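Home Stories Moving Abroad Archive About

We use cookies to remember your reading preferences. Accept Manage

The House on the Hill at Tagle

The letter from the Grovon agency said the house had 2 bedrooms, a lemon tree and "partial sea", and my wife read that last bit aloud so many times on the ferry that by the time we reached Tagle it had become a kind of song. Partial sea, partial sea. We were both past sixty and had sold the place in Ballarat with the good gutters, and I suppose we needed something to hum.

You have to understand that we had never lived anywhere else, not properly. We'd holidayed, of course, and once spent a whole winter at her sister's, but a holiday is a thing you go home from. Now our furniture was in a shed outside Skamero waiting for a stamp from the port office, and we had two suitcases and the name of a landlady written on the back of a chemist's receipt.

The landlady met us at the bottom of the hill at four in the afternoon, wearing a man's hat and carrying a loaf. She looked at the suitcases, then at my knees, and shook her head. The road stopped at the bakery, you see, and after that it was steps. The letter hadn't mentioned steps. We went up slowly, with a good many pauses to admire the view, and she broke bits off the loaf and handed them to us as though we were horses.

The rent was 600 a month, paid in cash, and the water came on in the mornings and went off again whenever it felt like it. She explained all this in the doorway, partly in English and partly with her hands. There was a deposit as well, and a fee to Grovon, and a fee for something called the neighbourhood light, and when I added it up on my bit of paper it came to 1,792, which was exactly what we had put aside for the first month and a fridge. My wife laughed until she had to sit down on the step.

"So we'll have no fridge," she said. "My grandmother had no fridge."

"Your grandmother had a cellar," I said, but I was already counting out the notes.

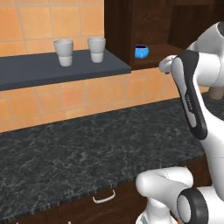
We slept that first night with every window open and woke to roosters, then bells, then a fellow going by below who was either selling fish or having an argument. I lay there and made a list in my head of all the things we'd done wrong. We should have rented for a season before we sold. We should have learned more of the language than the numbers and the words for soup. I had got as far as the gutters when my wife came in from the terrace, barefoot, with her hair standing up at the back.

"I've found it," she said.

"Found what?"

"The partial sea. Come on, get up, it won't keep."

It was at the far end of the terrace, past the lemon tree, and you had to stand on an upturned bucket and lean a little to the left. Between the bell tower and the roof of the Zultis hardware shop there was a strip of blue as wide as my thumb. A boat came into it while I was looking, and went out the other side. I held on to her shoulder and waited for another one — it took ages, and my coffee went cold on the wall, and I didn't mind a bit.

The furniture came on a Tuesday, 3 weeks late, on the backs of the baker's sons. The big wardrobe wouldn't go round the last bend in the steps, so it lives with the landlady now, and she keeps her hats in it. We were given a second bucket in return. It's a good solid one, and my wife says it's a touch taller than mine, though she won't swap.

Share this story
14 shares 6 comments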